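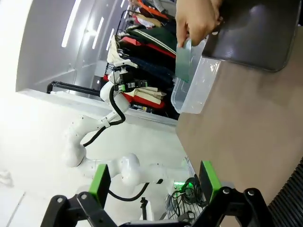
第一步:先把卡片全部倒出来

整理家里的会员卡、门禁卡、积分卡,我最喜欢的就是开头这一步!别急着分类,钱包、抽屉、大衣口袋、车里的杂物格,统统翻一遍,堆到一张桌子上。我第一次整理时翻出了11张早就忘掉的卡,其中一张礼品卡里还有858块钱,高兴了一整天。

第二步:分三堆

每周都用的放左边,一年用几次的放中间,剩下的放右边。拿不准就放中间,速度要快,一张卡别想超过五秒。

第三步:查余额和积分

右边那堆先别剪!翻到背面找客服电话或者小程序码,挨个查一下。我有张洗衣店的卡攒了2,891分,店员说月底清零,赶紧换了两次羽绒服清洗(三月正好用得上)。

第四步:装盒

透明塑料收纳盒最好用,隔着盒壁就能看见里面有什么。卡片竖着放,像图书馆的目录卡那样,手指一拨就能找到。盒子不用大,比卡片宽一两厘米就够。用硬纸板剪几片隔板,上沿写“超市”“医疗”“出行”,比买现成的分隔片顺手多了。

第五步:登记

建一个表格,四列:卡名、卡号后四位、到期日、余额。密码千万别写进去。朋友Lizelle Shezi教我再加一列“上次使用”,这一列太有用了,半年后看一眼就知道哪些该注销。

第六步:处理废卡

先注销,再剪。带芯片的要从芯片中间剪开,带磁条的横着剪两刀,碎片分两个垃圾袋扔。银行卡注销后记得要一张回执,跟户口本放在一起。

小提醒:装盒时别把门禁卡和磁条卡紧贴着磁扣包放,我有张卡就是这么失灵的,补办花了二十块。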